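Contents Previous chapter Next chapter Index

Chapter 5
What Soft Toys Are Good For

Ask a room full of adults to name their first soft toy and most of them can do it. Ask them why it mattered and the answers get vague very quickly. It was soft. It smelled right. It was always there. Out of answers like these a large body of advice has been built, and much of it is weaker than it sounds.

This chapter looks at plush toys as objects in a child's day: what they are made of, how they are chosen, how they are handled, and what we can fairly claim they do. Readers who have come from Chapter 4, on blocks and puzzles, will notice that the evidence gets thinner. With a puzzle you can see whether the piece went in. With a stuffed rabbit you are mostly left watching a child hold it and guessing.

The guessing has not stopped anyone from being sure. When Floor Dijkstra collected the product leaflets handed out at toy fairs in Drevdale, she found the word "comfort" used for bears, for blankets, for a talking frog, and for a cushion in the shape of a pizza slice. Flilo, one of the makers in her pile, promised that its rabbits "teach empathy from day one." No leaflet said how a rabbit would do this, or how a parent would know if it had failed.

Claims and what stands behind them

The survey quoted most often in this field is the Dunne parent survey, which had 809 replies. It reported that 90 percent of parents believed their child had a favorite soft toy. Look at the sentence again. It tells us what parents believed. The children were not asked, and the form had no box for "used to" or for "depends on the week." Luuk Goossens later visited a small number of the same homes and found several favorites at the bottom of a closet. He was careful to say that this proved little – children lose interest and come back – but his notes are a useful check on a number that gets repeated as if it settled the matter.

Mirjam Bosman takes a harder line. In her view, adults pick the favorite and then teach the child to have it, by packing it for every trip and asking for it at bedtime. We think she goes too far. Still, her question is a good one to carry through the chapter: who is it that needs this toy to be special?

Looking at the toy itself

Before asking what a toy means, look at how it is put together. Long ears and loose limbs give small hands something to grab. A face tells the child which way is up. Trim, such as a bow, is there mainly for the buyer, and it is the first thing we would tug on when checking a toy for a child under three. Long, fluffy fur feels pleasant in a store and holds on to crumbs at home.

Handling matters as well. Much writing about soft toys assumes a hug, but a toy's day also includes being picked up by the head, dragged by an ear, and left stretched out on whatever surface is nearest.

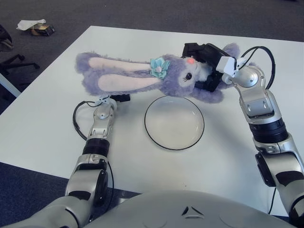 Figure 5.1 A purple plush bunny with a teal bow, gripped around the head and upper body.

The bunny in Figure 5.1 has ears of two colors, lavender-purple outside and pale pink inside, and stitched lashes at the eye. Stitching is worth noting. An embroidered eye has no button to come loose, and we would take that over any promise printed on a tag. Whether a child would like this rabbit better than a plainer one is a separate question, and a look at the toy cannot answer it.

Before you read on

Choose one soft toy you can get your hands on. Write down what you can see and feel, and on a separate page what you assume about it. Students are often surprised by which page fills up first. Keep both pages, as you will need them for the washing and wear tests in Section 5.2.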